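Stop tuning the planner

Every week the same thread. Grasp fails, someone blames the planner, someone bumps the sample count. We did 2,122 sim runs on Lornum before Giuliana Ticona looked at the timestamps. Camera pose was 82 ms behind the joint state. Planner was fine. Had been fine for months.

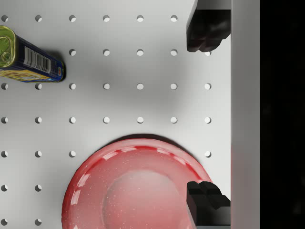 Wrist view in sim: can, red plate, pegboard, both fingers.

My view, and Meinrad will disagree: log first, plan later. No new cost terms untill you can replay a run and get the same answer twice. We can't, on 2 of 3 machines. Seeds get set in one place and quietly reset in another.

Boring work, I know. No one gets a talk out of a clock fix. But teh planner has had enough of our time. Freeze it till September, fix the replay tool, then argue.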